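2022-12-30

Went back to campus today for the winter band reunion. I had put it off for years. The drive took longer than I planned for, with ice on the county road past Flurach, and I got there after the coffee was gone.

They held it in the old rehearsal hall, which is now called the Ersoy Room. The risers are still in there. The carpet is new and the ceiling tiles are new, but the storage cage at the back has the same wire door with the same bad hinge. The sousaphones used to hang in there. Now it is folding chairs and a floor scrubber.

The sign-in sheet had 64 names on it when I wrote mine. I knew maybe a third. Most of the clarinets from my years have moved out of state, and two of them have died, both of which I knew about already. The low brass turned out in force, same as they did for anything with food.

We played for a little under an hour. I had not had the horn out of its case since spring and my lip was gone by the second march. I dropped down to third part and nobody minded. The director put out the old fight song arrangement, the one with the long trio, and I found I still had most of it by memory except the key change, where I came in a bar early. So did the man next to me.

After that there was a talk about the scholarship. They want to raise 2,000 dollars by the end of next summer so it can go to a first-year player who does not plan to major in music. I think that is a good rule. I did not major in music and neither did most of the people in the room, and the only money in those days went to the ones who did. I wrote a check for 30 and said I would send the rest of what I can in the spring.

There was some back and forth over the name. One group wants to call it the Kokison Fund, after the dormitory most of the band lived in before it was torn down. Others want the word band in the name so people know what it is for. I said to put both in and move on. They are going to mail out a ballot - I would rather they just picked.

Walked around some before the light went. The dormitory lot is grass now with a bench. Erkar Hall still smells of floor wax on the first floor, and the bulletin board by the stairs is the same one, with the cork dug out at the corners. I had an 8 o'clock class in that building my whole second year and was late for it more often than on time. The snack window on the ground floor has been bricked up. The practice field is fenced off, so I could only look at it from the road. We used to line up along the south side in August and stand at attention until our shirts were soaked through.

I thought being there would make me feel old, and it did a little, mostly on the stairs. For the rest it was just a place I used to know well. The students were gone for the break, and I think it would have felt different with them there.

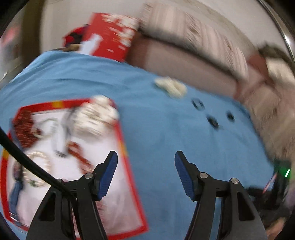
Ate supper at the diner by the highway with five or six of the trombones. Meat loaf, green beans, pie. The talk was mainly knees and grandchildren, and then a long argument about which year the bus broke down on the way to the bowl parade. I say it was my junior year. I have the program in a box somewhere and I told them I would look it up and write to them.

Home after nine. The roads were better going back. My jaw is sore and I need to oil the valves before I put the horn away again. Have to find that box tomorrow, and call the alumni office about my address, which they still have wrong.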